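Chapitre 4

Apprendre par la démonstration : des mains humaines aux gestes du robot

Le lecteur qui nous a suivis jusqu'ici a passé trois chapitres en compagnie de trajectoires calculées, de repères bien orthonormés et d'objets dont la géométrie était connue d'avance. Il est temps de quitter ce confort, et nous le faisons avec un certain plaisir, car le sujet de ce chapitre est de ceux qui donnent envie de retrousser ses manches. Comment apprendre à un robot un geste que personne ne sait écrire sous forme d'équations ? Plier un drap, par exemple, ou en saisir le bord pour le tirer jusqu'au coin du lit. Chacun le fait, souvent en pensant à autre chose, et c'est bien là toute la difficulté : le savoir est dans les doigts, et il faut aller l'y chercher.

L'idée de montrer à une machine ce qu'on attend d'elle est ancienne. Le manuel d'atelier de la maison Gellar, daté de 1971, consacrait déjà deux pages à un bras que l'opérateur guidait à la main, point après point, avant de lui faire rejouer la séquence. La machine répétait fidèlement, et si la pièce avait bougé d'un centimètre, elle répétait tout aussi fidèlement à côté. Ce que nous appelons aujourd'hui apprentissage par imitation demande davantage : à partir d'un ensemble de démonstrations, on cherche une politique, c'est-à-dire une fonction qui associe à chaque observation une action, et qui reste raisonnable lorsque l'observation n'a jamais été rencontrée telle quelle.

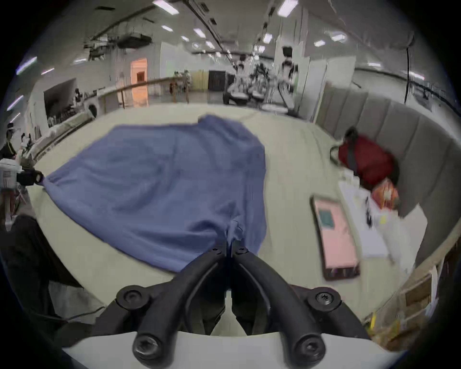 Nous prendrons comme fil conducteur l'étude Kutora, menée dans les locaux du laboratoire Retby, parce qu'elle est simple dans son principe et que ses auteurs ont eu la bonne idée de publier aussi leurs échecs. La question posée était modeste : à nombre égal de démonstrations, vaut-il mieux les recueillir avec une pince tenue à la main, que le démonstrateur promène directement sur les objets, ou par téléopération, en conduisant le robot à distance ? L'étude porte sur 2000 démonstrations, partagées également entre les 2 modes de recueil, et sur des tâches choisies pour leur mauvais caractère, les textiles en tête.

Arrêtons-nous un instant sur le premier mode. La pince portable, munie d'une caméra, enregistre ce que « verrait » le poignet du robot. Le démonstrateur travaille à son rythme, sent la résistance du tissu, corrige sans y penser. En contrepartie, il faut reconstituer après coup la trajectoire de la pince dans l'espace, et cette reconstitution souffre des mouvements brusques comme des grandes surfaces unies, qui offrent peu de points de repère à l'algorithme.
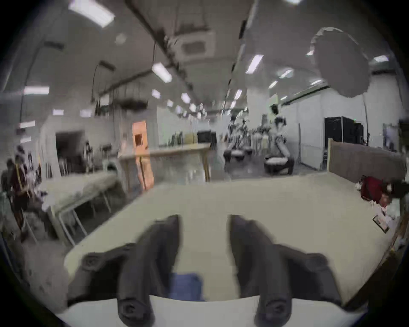
Figure 4.1 - La pince portable au-dessus d'un matelas de couleur crème, vue par sa propre caméra.

Le second mode a des vertus et des défauts presque inverses. Les actions enregistrées sont celles du robot lui-même, dans ses propres articulations, de sorte qu'il ne reste rien à transposer. Mais le démonstrateur perd le contact avec la matière, il hésite, il marque des pauses - et une politique entraînée sur des hésitations apprend très bien à hésiter. Nous y reviendrons longuement à la section 4.3, car ce phénomène a surpris plus d'un étudiant (et, avouons-le, les auteurs de ce manuel).
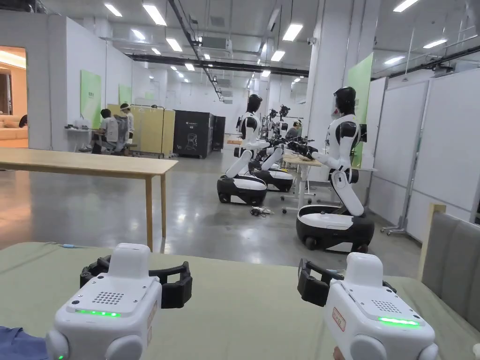
La comparaison n'a de sens que si l'évaluation est identique des deux côtés. Le protocole Mabaso, que nous adopterons dans tout le chapitre, fixe pour chaque tâche 30 essais, avec des positions initiales tirées au sort avant l'entraînement et tenues à l'écart des données. Un essai est réussi ou manqué ; on ne distribue pas de demi-points pour un drap presque tiré. Cette sévérité peut paraître excessive, et nous discuterons plus loin d'une notation par étapes, plus indulgente et parfois plus instructive.

La section 4.1 pose le problème dans le vocabulaire des processus de décision déjà rencontré au chapitre 2. La section 4.2 traite de la pince portable et de la reconstruction des trajectoires, la section 4.3 de la téléopération. La section 4.4 présente les résultats de l'étude Kutora tâche par tâche, ainsi que le cas, assez fréquent dans la pratique, où l'on mélange les deux sources. Le lecteur pressé peut sauter la démonstration de la borne d'erreur en 4.1, à condition de retenir son énoncé, dont nous nous servirons dès les premiers exercices.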